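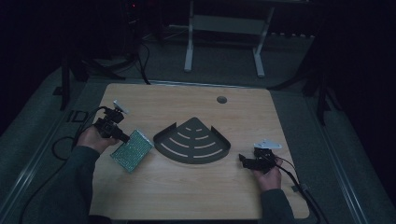 How to put up a corner shower shelf without drilling

Every adhesive shelf on the market claims to hold more than you will ever put on it. I don't believe the numbers on the box and I don't think you should either. The load rating comes from a flat test panel, and your shower is a set of slightly crooked tiles with years of soap on them.

Start with the wall. Glossy tile is fine. Painted drywall, textured tile and anything with a wax finish are a waste of a sticky pad, whatever the package says. If your tiles are small, check that each pad can sit fully on one tile. A pad that crosses a grout line will let water in behind it.

Wash the spot with dish soap, rinse, then wipe with rubbing alcohol. Skip the little wipe that comes in the kit. I bought a Kimaro shelf for my apartment in Vostville and the wipe was bone dry when I opened it.

Hold the shelf in the corner before you peel anything. Few corners are truly square, and a rigid quarter-circle shelf will show you the gap right away. A gap of 2 mm is OK. With more than that, pick a shelf with separate hooks, or drill.

Mark the pad positions with a pencil. Peel, press hard in the middle and work outward to push the air out. Then leave it alone. My instructions said 4 hours. I'd give it two full days with no shelf on it and no showers – annoying if you only have one bathroom.

Hang the shelf and load it lightly at first. The big pump bottles go on the floor as far as I'm concerned.

Storberg sells a "permanent" gel for the same job. I tried it in April and it came off with the tile glaze looking dull, so I would not use it in a rental.

To remove a pad, warm it with a hair dryer and pull dental floss down behind it. Scrape off what is left with a plastic card.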